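Rindullow Plush Throw in coral: two washes in, still not convinced

I should say at the start that I don't like buying blankets online. You can't feel them, every listing uses the same six words, and "luxury" on a bedding site means nothing at all. So when my niece decided she wanted the Rindullow throw, the one with the bows, and nothing else would do, I went in expecting to be annoyed. I've been a bit less annoyed than I expected.

It came from Jilwood, who seem to be the main seller of these at the moment. Order to doorstep was quick enough. It turned up on a Tuesday, squashed into a plastic bag so tight that I thought they'd sent a cushion cover. The bag had a sticker on it saying "allow to relax", which took most of the evening. There was a smell as well, the usual new polyester smell, and that hung about until the first wash.

The product page had 602 reviews when I looked, nearly all of them five stars and nearly all written, as far as I could tell, within an hour of opening the parcel. "So soft!!" Yes, they're all soft when they come out of the bag. My old supermarket fleece was soft when it came out of the bag, and within a winter it felt like a doormat. I wanted to know what it would be like after a few weeks of being dragged about, and hardly a single review would tell me. Hence this one.

Feel first. The pile is short to medium and dense, and it does feel nice against bare arms. It's warmer than I'd have guessed for the weight. My niece sleeps under it on top of a thin duvet and hasn't asked for anything else. It also builds up static like mad on a dry day, and if you pull it off a wool jumper in the dark you'll get a little light show. The back is the same fabric without the pattern, a touch less fluffy.

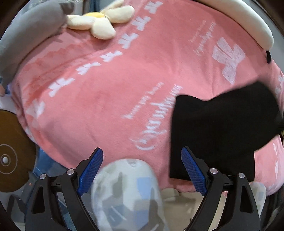

Colour is where listings usually tell lies, so I was ready for a fight. The website called it "coral blush" and showed something close to salmon. What I got is a soft coral pink, a shade cooler than the website to my eye, and it changes a fair bit depending on which way you've stroked the pile. Where the light catches it, it goes noticeably paler. I don't mind that, though anyone hoping to match it to curtains should order a swatch, if Jilwood did swatches, which they don't. The scalloped border in darker and lighter pink is better than I expected and gives the thing a bit of shape. Without it you'd have a big pink rectangle with some bows on.

The printing is my main grumble. The bows are fine. The small white ones that run inside the border have kept their shape, and the big one with the long tail is rather sweet, in a birthday-card sort of way. The lettering is another matter. It's white script on a fluffy surface, with a line of even smaller writing next to it, and unless the blanket is pulled flat and you're standing in the right place you've got no hope of reading it. Over any sort of curve it turns to squiggles. The second lot is fainter as well. I'd have been much happier with no words and a couple more bows. Whoever decided that a deep pile was the place for fine handwriting has never tried to write on a carpet.

Washing: the label says 30 degrees, gentle, no tumble drying. I've done it 2 times now, following the label to the letter both times, which I don't always. It shed a fair amount of pink fluff on the first go and hardly any on the second. Wash it on its own. I'd be especially strict about keeping it away from anything black, as dark cotton picks up every hair of it and you'll be at it with a sticky roller for days. It dries faster than you'd think, overnight on an airer in a room with the heating off.

No pilling so far. The hem is a plain folded one with single stitching, and I'd put money on that being the first bit to go. One corner already has a loose thread that I've snipped and knotted.

For comparison, I've also had a Marino throw on the sofa for a couple of years. It's thinner, duller to look at and cost a little less, and the stitching is miles better. If you want something for adults to sit under in front of the telly, get the Marino. My neighbour Babatunde Fashola swears by his Tramard, but his is a heavier, weighted sort of thing and I don't think it's a fair contest. He did have a feel of ours and said it was "all right for a kid's room", and I can't really argue.

A word on customer service. I wrote to Jilwood about the loose thread, mainly to see what would happen. I was given ticket number 3363 and an automatic message thanking me for my patience. A person did reply in the end and offered me a discount on a second blanket. I didn't want a second blanket. I wanted to know whether the hem was meant to be like that, and I still don't know.

So would I buy it again? At full price, no. In a sale, for a child who's already set her heart on bows, probably – it's warm, it's washed well up to now, and she's very attached to it. I'm giving it three stars, with one of those on loan until I see how the hem looks in March.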